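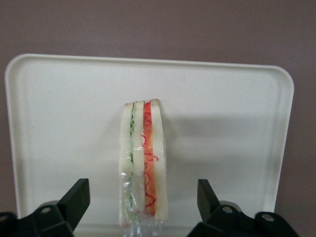 Vikas reckons the Skollard diet will have me sleeping through by the end of the month, and he told me so twice before I'd got my coat off. No bread after midday, no screens after nine, a spoonful of something brown at bedtime. 283 pages to say that. I've read 14 and I'm still waking at ten past three.

24 September 2024. Slept badly again. Rin Fujimoto sent me a study, or what she calls a study - 6 people in Mirnberg who all felt better after a fortnight off work. I'd feel better after a fortnight off work too, and I'd eat what I liked.

The author says he has had 1,409 letters of thanks. He doesn't say how many of the other sort. I had a sandwich at seven, well past the cut-off, and felt no worse for it than I did after Sunday's soup.

Told Vikas I'd give it until Friday. He wants me to keep a chart by the bed, with a column for dreams. Last February it was magnets, and he swore by those as well. Must ring the surgery about the knee.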